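Subject: Re: [fandale-callout] Overdue party, Tirkoslow ridge

> Can someone put a short account on the list for those of us who
> weren't on the August callout? I only heard the first half on the
> radio. Also, is the 400 ft of rope signed out to Ballano coming
> back, or do we reorder?

The call came in at 7:40 p.m. from the trailhead at Tirkoslow. Two hikers were four hours overdue from the ridge loop, and one of them had texted a relative that she had hurt her ankle and that they were going down "the left side." There are two left sides, depending on which way you walk the loop, so we sent one team up each.

The Ballano team went in from the north with the litter. The rest of us took the Phan gully. It was slow going because the lower ford was up and we had to use the footbridge, which adds a mile. We made voice contact at 11:15 p.m. Both hikers were on a ledge 300 feet below the trail, cold but talking. The ankle was splinted and we lowered her in two pitches. The second hiker walked out with us.

Everyone was back at the trucks by 4:30 a.m. We had 19 people on the hill, and the log shows 238 radio messages. That is too many. Please keep check-ins to the half hour unless you have something to report.

On the rope: Ballano has it. It ran over an edge on the second pitch and needs a full inspection before anyone uses it again. Don't reorder yet.

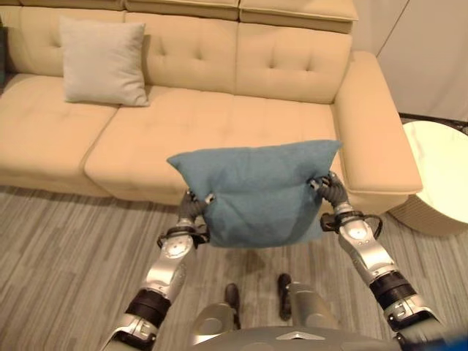

Splint padding ran short on both teams, and I'd like to fix that before the next callout. The foam blocks are fine for a forearm but too stiff around an ankle. A plain throw pillow does the job better, folded around the foot and taped. The blue fabric one held up in front of the sofa is the type I mean, and the light gray one leaning on the back cushion would do as well. If you have a spare at home, bring it to the Fandale shed and put it in the bin marked LITTER. Covers should be washable.

Radios go back on the charger the same night, please. Three came back flat.

Fandale callout desk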